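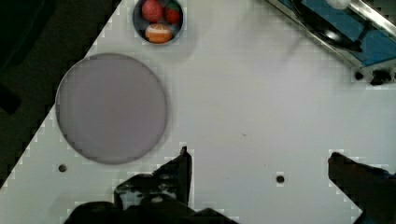
Wednesday, June 16, 2021
12 shares | 1 comment

The play kitchen has been through three storage schemes since we got it, and the fourth is the first I would bother writing down. The set is a mix of Abugri dishes and Murnosell food, bought separately. The scales do not match, and that affects how things nest.

The rule is that a piece lives with whatever it gets used with. Red fruit goes in the small bowl. The bowl goes on the plate, and the plate goes on the shelf. Under the old rule (sort by material) the plate went in one bin and the fruit in another, and every session began with both bins tipped out.

Shelf depth is 48 cm. The large plate sets the minimum for everything else on that level. The pan is stored handle inward.
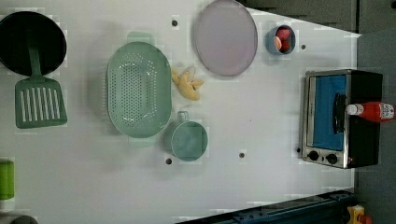
Stivunine Toy Library, Sorting and Repair Team

Utensils were harder. The slotted spatula fits across the pan but slides off when the pan is lifted, so it now gets a hook. The colander is the best container in the set: long, shallow, with a tab at each end to carry it by. I use it as the tray for loose food. The measuring cup goes inside it, on its side.

Washing: warm water, a drop of dish soap, soft brush for the colander holes. Air dry upside down on a towel. A dishwasher cycle warped one of our older Clakinus cups, so I don't use it for any of the thin plastic.

Total spent on hooks and shelf liner was $126, most of it liner. I bought too much.

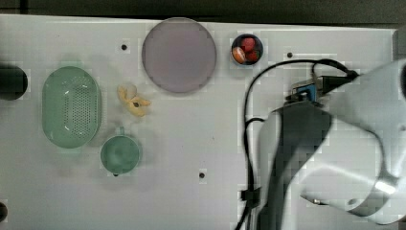
Viola Valentini: We tried the colander as a food tray too and the small pieces ended up under everything else. A shallow box lid worked better for us. Do you label the shelves?

No labels yet. I plan to trace the outline of each dish on the liner in August and see if that holds up.

This site uses cookies. Accept | Settings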